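Jenuvcombe Town Reunion Kit

Sold by Gronow Event Supply. Page updated 3/5/24.

Every small town that runs a homecoming gets the same sales pitch sooner or later. Buy the banners, buy the badges, and the people who moved away will come back. We sell the banners and the badges and we don't believe a word of it. People come home to see their cousins. What a kit can do is help them find the right hall and put a name to a face.

The Jenuvcombe kit covers a reunion of up to 200 registered guests. It was put together after the September homecoming at Pluvport, where the badges arrived without clips and the sign-in book had no room for maiden names. Both of those have been fixed. Whether you need a printed sign-in book at all is another matter, and a ruled notebook from the drugstore will do if money is tight.
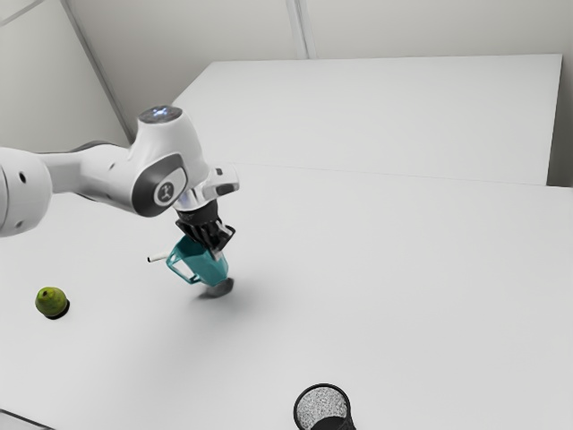
In the box: 200 name badges with clips, a sign-in book with columns for family name, maiden name and street, 2 vinyl banners with metal eyelets, a roll of raffle tickets, and a set of blank road signs for you to letter yourselves. The banners say WELCOME HOME and nothing else. We used to print the town name and the year on them, and then towns had to buy new ones the next time - good for us, bad for you.

Magdolna Hegyi, who ran the front desk at Ukau, asked us to say that the badge ink smears if people write on them with gel pens. Use a ballpoint. She also thinks the road signs are too small to read from a moving car, and she's right. The larger size costs more and is sold separately.

You may have seen other sellers offer a "heritage pack" with a time capsule. Ours is an optional extra and we're lukewarm on it. The label reads "Open in 2047" and can't be changed, and somebody has to remember where it was buried. Most towns would get more use out of a second coffee urn.
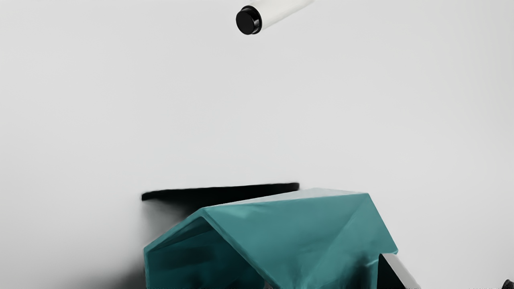 Pale gray surface with a teal item at the lower edge.

Ordering: quote item 2047 for the full kit. Badge refills come in packs of 200. Unopened badge packs can be returned, but banners can't be once they've been hung. We don't rent tents, and we don't keep mailing lists of former residents, so please stop asking for one.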